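The Open House Circuit

July 25, 2022

Verena Hauser has been to 40 open houses since the spring and has bought, so far, a doormat. She got it at the second one, from a seller who was already packing. She is fond of it. She would like somewhere to put it.

I went along with her for a weekend in June, mostly to see whether the market was as bad as she said or whether she was just picky. The first place was a two-bedroom on Gasser Street, listed as "full of light," which was true of the bathroom. The agent, Idrisa Shirima, had the tired good manners of a man who has unlocked the same door all morning. He handed us a brochure and asked us to take our shoes off. 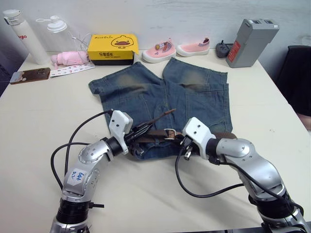
The monthly fee was $268. Verena wanted to know what it covered. "The exterior," said Shirima. I asked about the elevator. The elevator was separate.

By noon we had moved on to Clunov Court, where the line went down the stairs and everybody in it pretended not to be sizing up everybody else. A couple ahead of us had a tape measure. Behind us a man was telling his phone that he could go $4000 over asking – loudly, in the apparent hope that we'd all go home. Verena told him the basement flooded. She had no idea whether the basement flooded.

"You get mean," she said afterward, over a sandwich. "I used to hold doors for people." 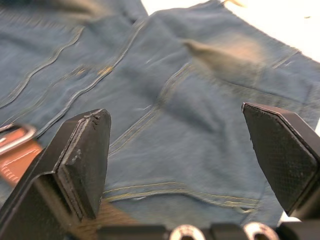
Her lender, Dewanti Raju, takes the longer view. Rates have gone up, she points out, and a few sellers have started returning calls. She has also advised Verena to stop writing letters to owners about how much she loves their trees. One owner wrote back to say the tree belonged to the neighbors.

The last stop on Sunday was number 207 in a brick building out past the Urka bakery. It had a decent kitchen and a closet door that opened straight into the stove. Verena stood in the hallway for a long time, looking at the floor by the front door, and then got out the tape measure she had bought on the way over.

She put in an offer on Tuesday. They went with someone else.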